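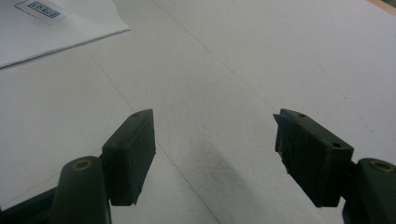 A reader wrote in after my last post to ask whether the Nitthorpe paper mill is worth the trip if you have already seen the one at Jumgate, and whether the tour still goes down to the wet end. Yes to both, though you need closed shoes for the wet end and they do check.

I went to the September open day. The train from Jumgate gets in at 9:40 and the first tour leaves at 10, so there is time to walk if you don't stop. Parking is on the field behind the rag store. It was muddy by noon.

The tour has 6 stops and starts in the beater room, which is loud. Next comes the main machine, bought secondhand from Wolent and rebuilt over 3 winters. It runs at 424 feet per minute on the lighter grades. The guide ran it slower for us — you could follow the sheet from the wire to the first press.

Upstairs is the finishing room, where sheets are sorted by hand under north windows. They were packing a heavy cotton stock called Ogura, sold mainly to printmakers. I bought a pad of it in the shop and have not used it yet.

The sign at the gate gave last year's attendance as 642. The line for coffee was long both times I tried. Bring lunch, and ask for the afternoon tour if you want to see the watermark rolls, as the morning group skips them.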